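Bench log, February. Shared shop, back bay.

Picked up at 6:40 pm where Damir left off. His note on the whiteboard said the tray frame was re-taught and the mat frame was not. Checked both before touching anything. The tray frame was fine. The mat frame still had the values from before the backdrop went up, so I re-taught it from all four markers and saved it as mat_b. The old one stays in the config until Ingvild has merged her branch.

Software state at the start: Steto on the main branch plus my two uncommitted changes to the approach planner. Krasniqi (the logging box) needed a restart before it would take a new session name. Same fault as before. The second restart took.

Goal for the evening was the tall block. The small ones have been boring for a while and I am leaving them where they are as fixed obstacles. The tall one is a different problem. It is narrow at the height we want to grip, the tag sits on the face we approach, and as the fingers close they shadow the tag from at least one view. Nuria's suggestion was to freeze the pose estimate at the pre-grasp point and go in blind from there. I was against this. I have now tried it and it is better than tracking all the way down, as long as the pre-grasp point is close enough.

Changes made:

Pre-grasp height lowered in two steps. At the first step the estimate still jumped as the hand came over the tag. At the second it held still.

Finger opening at pre-grasp set wider than the planner wants. The planner computes the opening from the block model, and the model was printed before Marin sanded the edges. Left a comment in the file.

Descent speed cut by half for the last part of the move. This costs time and I don't care yet.

Tag filter window left alone. Shafiq wants it shorter. I want one variable moving per evening.

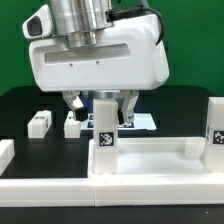
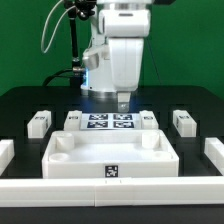
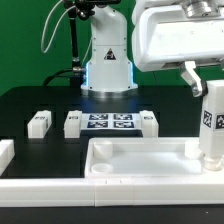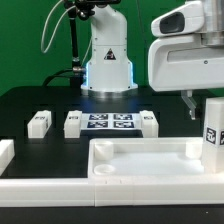 Session totals from the logger: 1,477 pose samples kept, 323 rejected. Nearly all the rejects are in the descent, after the freeze, where the estimate isn't used anyway. I would like the logger to stop recording them or at least put them in their own column. As it is, the reject rate looks worse than it is and somebody will ask.

Two aborts. The first was mine: I had left the soft limit from the old tray position in place, and the arm stopped well short with a joint limit message. Removed the limit, re-ran, fine. The second I can't explain. The planner returned no path from a start pose it had already solved twice. Start pose and seed are saved under abort_2. Damir, if you have a minute, load it on your machine and see whether it fails there too. I suspect the collision mesh for the tray, which has walls thicker than the real ones -- I padded them last month after the scrape and then forgot the amount.

Cable. The slack loop by the pole is not in the collision model and I don't intend to put it there. I do want a keep-out box on that side so the planner stops considering elbow positions over there. Ginetis has a template for this in the fixtures folder. It uses millimeters and we use meters. Convert first.

Parts. Molier answered about the replacement fingertip pads. They only sell them in sets and the shipping costs more than the pads. Marin offered to cast a few from the leftover rubber. Trying that before ordering. If the cast ones are softer, the force threshold will need to be set again, so please don't swap them in without writing it here.

Front rail: checked the seam with a straightedge. There is a small step, left section high. It doesn't matter for the arm, but it matters if we keep using the rail as the zero edge for measuring. I am measuring from the right section only until it is shimmed. Numbers before tonight were taken from either one, whichever was closer, so treat them with suspicion.

To do next:

Commit the planner changes (mine).
Merge, then delete the old mat frame (Ingvild).
Un-pad the tray mesh and re-run abort_2.
Keep-out box, pole side.
Shim the left rail section. Brass stock is in the second drawer.
Shorter filter window, by itself, nothing else changed (Shafiq).

Stopped at 9:15 pm. Config copied to the shared drive with tonight's session name. Whoever is in next, home the arm before loading mat_b. It will accept the frame without homing and then be off by a constant, and it took me most of an evening to find that the first time.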